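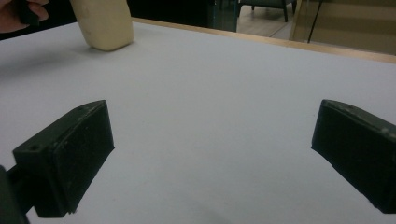
Foam block on a white tabletop.

Registers of interests: what Grelham publishes and what it leaves out

I spent most of May reading the register of members' interests for Grelham council. It covers land, paid work, shareholdings, contracts with the authority, and gifts. Members have 28 days after taking office to file a first return, and the same period to report a change.

The register is published as scanned forms, one file per member. There is no index and the text can't be searched. I typed the entries into a spreadsheet, which came to 3172 cells once I had split the joint holdings. A good many were "none" or "n/a", and the two are used for the same thing.

Three points on method.

First, the date on the form is the date of signature. The date of receipt is stamped on the back, and the back is not scanned. Whether a return was on time cannot be worked out from the published copy. I asked for the stamped sides and Jocelyn Vachon in the clerk's office sent them within the week, which was quicker than I expected.

Second, shareholdings are listed by company name only, with no value. The form asks for holdings above a threshold of 3000 pounds, so a missing entry may mean a small holding or none at all. Seven members named Skosimex. That tells you the holding was over the line on the day they signed and very little else.

Third, nobody checks the contents. The monitoring officer confirms that a form has arrived and is signed. Brisham does it differently – a sample of returns is compared with the land registry each year, and the results go to a public meeting. Kibet Tanui wrote up the first round of that and I have borrowed his column headings.

The spreadsheet still has gaps under land, where Brock Caron's return gives a street but no number. I have written to him. Corrections from anyone else can go in the comments, with the page reference please.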